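Gifty Quartey has worked as a dental hygienist in Widley for 31 years, and she still hears the same line from new patients. "They tell me their gums have always bled, so it must be normal," she says. "It isn't. It usually means plaque has been left along the gum line."

She starts most of them on small interdental brushes, once a day, before bed.
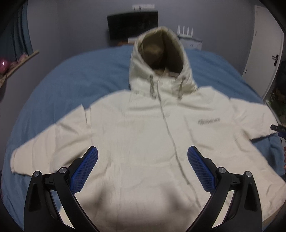

A hooded jacket laid out on a blue sheet.

Quartey asks people to keep going even when the bleeding puts them off. "Give it a couple of weeks. If it hasn't settled, come back and see us."

Size matters too. Many of her patients buy a brush that is too thin and give up on it.
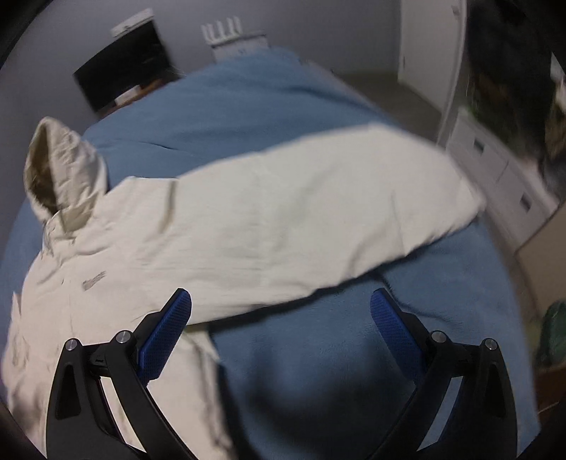 "One brush won't fit every gap," she says. "I use three sizes in my own mouth." She rinses hers after use and replaces them when the bristles splay. Mouthwash she can take or leave, and never straight after brushing. "You've just put fluoride on your teeth. Leave it there."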